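4.2 Recording your first demonstration

Now that both hand grippers are paired with your Vokthorpe base, you can start showing the robot what you'd like it to learn. Take your time with this part – a calm, steady pair of hands teaches far better than a hurried one.

Step 1. Pick up a gripper in each hand and press Record. Wait for 2 short beeps.

Step 2. Close the jaws gently around the item, here a wrapped roll of toilet paper, and hold it upright for a moment before you carry it anywhere.
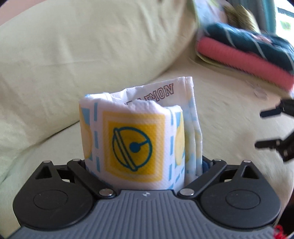

Step 3. Set the item down, open the jaws fully, and press Record again to save.

Note: Soft seats such as couches are fine to work over, but do go a little slower there.

Caution: Keep fingers and loose string away from the linkage arms while the jaws are closing.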